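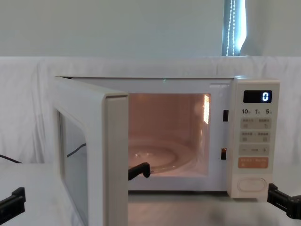
A microwave with its door open. See the round glass plate on the floor of it?

What's going on inside a microwave?

You put in cold soup. You push a button. Hum, hum, beep. Hot soup! No flame, no glowing coils. So where does the heat come from?

Waves, thats where.

Invisible waves

Somewhere behind the walls of a microwave oven is a part called a magnetron (say it MAG-nuh-tron). It makes microwaves. They're a kind of energy, cousins of light and radio waves. You can't see them. They bounce off the metal walls inside the oven, back and forth, and go into the food.

Wiggly water

Almost all food has water in it. Even bread. Water is made of teeny tiny bits called molecules, way too small to see. When microwaves hit them, the molecules twist one way, then the other way, then back again. Super fast. Billions of times a second! They bump their neighbors, and all that bumping and jiggling is heat.

Try it: rub your hands together hard while you count to 4. Warm, right? Moving made them warm.

Why is there a round plate?

It's called a turntable. The waves don't spread out evenly. Some spots in the oven get a lot, some get hardly any. If your burrito just sat still, one end might be lava and the other end still ice. So the plate goes around and the food takes turns in the hot spots. Still not perfect. Stir your soup halfway and let it sit 2 minutes before you eat.

Why is the door so thick?

The door keeps the waves in. Lots of microwaves have a metal screen in the window, full of little holes. Light is a very short wave, so it gets through and you can peek at your food. Microwaves are much longer and they don't fit. Open the door and the oven shuts off the waves right away. The little lamp inside is just a plain light so you can see, it doesn't cook anything.

Stuff to remember

Ask a grown-up first.
No metal. No forks, no foil. Sparks!
Never run it empty.
Bowls can get hot too. Use oven mitts.
Popcorn steam is really hot, so open the bag away from you face.

Words to know

Magnetron: the part that makes the waves
Molecule: a teeny tiny bit of something
Turntable: the plate that goes around

Question from a reader

Rhys wants to know if the food keeps any microwaves in it. Nope! When the oven stops, the waves are gone. Only the heat is left.

Words by Halima Kimaro. May 2022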